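24 January 2024

Sulesix coating, second look. Same painted steel panels as in October, same rubbing tester (the old Remeck), fresh bottle.

The claim on the leaflet is that one coat sheds water for 3,000 rubs. I'd like to know what a rub is. The leaflet doesn't say how hard, how wet, with what cloth, or how they decided the water was being shed. I wrote to Blöndal, who sell it here, and got back the same leaflet as a PDF.

What I did: cut 8 panels from the one sheet. Washed them with dish soap, rinsed, let them dry overnight, wiped down with alcohol. Sulesix on 4, Zultach paste wax on the others. Zultach is what we already have on the shelf and it costs next to nothing, so that's the thing to beat. Two coats of wax, buffed by hand. One coat of Sulesix, because the bottle says one coat and warns you off a second.

First complaint: the bottle says to leave it "until hazed." Mine never hazed. I gave it the time printed on the label and wiped it off. If haze is the sign that it's working then I may have put on too little, and someone at Blöndal will surely tell me so. In October we put on plenty and got streaks, so there's a narrow gap between too little and too much, and the label is no help in finding it.

Straight after coating, both beaded. By eye I couldn't pick the Sulesix panels out from the wax ones with the labels covered, and I tried twice. The Sulesix did feel slicker under a dry finger. That's worth something to a salesman and very little to me.

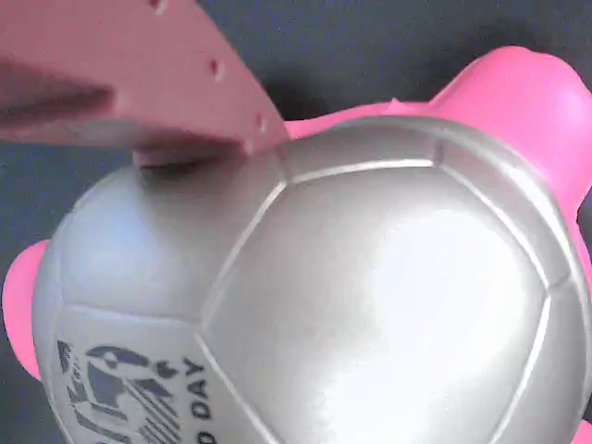 *Silver toy, soccer-ball pattern.*

Rubbing: damp cotton cloth, standard weight, new cloth for each panel. Stopped now and then to put drops on and tilt the panel by hand until they ran. I know tilting by hand is poor. We keep saying we'll make a proper tilting table with a scale on it, and then we don't.

Notes as I went:

- Wax panels started holding water in the corners early on. The middle lasted longer. The cloth presses harder near the ends of the stroke, so corners aren't a fair place to judge anything. Same went for the Sulesix.
- One Sulesix panel went flat well before the rest. There's a scratch in the paint that was there before I started. I should have thrown that panel out and I didn't, so I'm leaving it in the results with a star next to it.
- At 3,000 the other Sulesix panels still ran water off, slowly. The drops had spread and left a trail. Whether that counts as "sheds water" depends on who's paying for the test.
- Left one going over lunch. Counter said 3,980 when I got back and the surface looked no different from how it had at 3,000. Either the coating is tougher than I want to admit, or the paint underneath sheds a bit of water by itself.

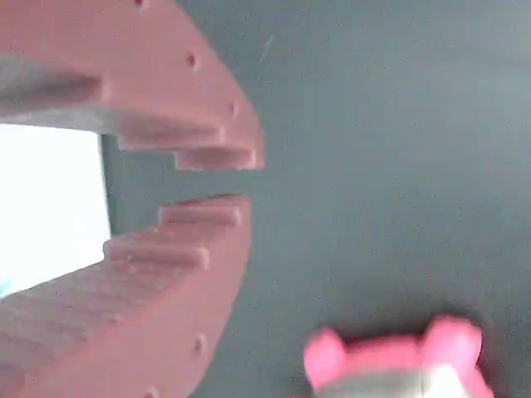 That last point bothers me most. I had no bare panel in the set. In October we had a bare one, but it was from another sheet and sat on the windowsill for weeks, so I don't trust it. Without a bare panel I can't say how much of the late result belongs to the coating. It's a silly thing to leave out and I only noticed while writing this up.

Washed one of each with dish soap afterward. Wax gave up almost at once, as wax does. The Sulesix panel lost some of its beading and kept some. Again, no bare panel to hold it against.

Where I've got to: it may well outlast wax. I wouldn't repeat the number on the leaflet to anyone, and I wouldn't pay the asking price for the whole shop on the strength of this. The jump from "looks good on a small flat panel" to "protects your equipment" is all theirs. Most of what we'd put it on has edges, bolt heads and greasy fingerprints, and none of that was tested by them or by me.

To do next:

- bare panels, same sheet, same wash
- swap which end of the tester each panel goes in
- try it with gritty water, which is what our cloths really have in them
- ask Blöndal once more what a rub is

Cloths are bagged and labeled in the drawer under the Remeck. Please don't use them for the coffee machine.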